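Print this page | E-mail this page

# Pridholm Shawl - pattern notes and chart files

Hi, and thanks for downloading! I'm Poppy Stockdale, and this is the folder that goes with my Pridholm crochet shawl. I used to tuck all this into the last page of the PDF, but it kept growing (I talk a lot, sorry!) so now it has a README of its own. Please have a quick look before you grab your hook, especially if you bought the pattern before October, as a few stitch counts have changed.

## What's in the folder

- `pridholm-us.pdf` - the full written pattern in US terms
- `pridholm-chart.pdf` - the lace border chart, big enough to print on two sheets
- `rows.csv` - every row with its stitch count, for those of you who love a spreadsheet as much as I do
- `changes.txt` - what I fixed and when

## Yarn and hook

My own shawl took 690 yards of Tiltton fingering in the color Hamada, a lovely dusty plum that I can't stop petting. Any fingering weight with a bit of wool in it will do nicely. I tried a slick bamboo blend too and the border went all floppy on me, so I'd skip that one. You'll want a US size 7 hook for the body, then go up to size H-8 for the border so the points have room to open out.

Gauge isn't a big deal for a shawl, but if your fabric feels stiff, go up a hook size. I crochet pretty loosely, and Decha Phuthong, who tested this for me, works so tightly that she went up two sizes and still had yarn left over!
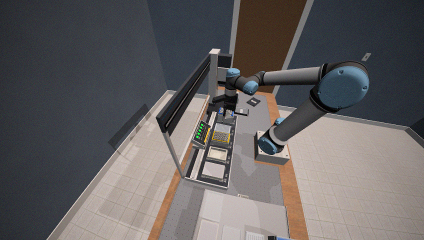 The body starts at the center of the neck with a little half circle and grows from there. You increase at both edges and on each side of the spine, so put a marker in the spine stitch and move it up as you go. I know, I know, markers are a pain. I ripped out nine rows of my first Pridholm when I decided I didn't need one, and I was watching a very good show at the time, so I blame that as well.

The border is an 8-stitch repeat. It looks scary on the chart, but after a couple of repeats your hands just sort of know it. If you run out of yarn before the end, stop after any right-side row and finish with plain single crochet. It still looks pretty!

## Using rows.csv

The columns are `row`, `side`, `stitches` and `section`. The turning chain is NOT counted as a stitch in the body, but it is counted in the border. Yes, I should have picked one. The written pattern does the same thing, so at least they match. If you open the file and everything lands in one column, choose "comma" when your spreadsheet asks about separators.

## Fixes so far

- Body, row 14: the second increase was missing from the written version. The chart was fine.
- Border, row 3: "skip 2" should have read "skip 3".
- Yardage for the large size was too low. Buy an extra skein of Tiltton if you're making that one.

## Blocking

Soak it, squeeze it in a towel, and pin out every single point. I use Imau wires along the top edge and pins for the rest - go slowly, have a coffee, and leave it pinned until it's dry all the way through.

## Sharing

You're welcome to sell shawls you've made yourself. Please don't pass the files around, though, or repost the chart. The pattern has had almost 2000 downloads now, and I still get giddy over every finished one I see, so do send me pictures! I answer pattern mail on Wednesday, usually in the evening.

Last updated: October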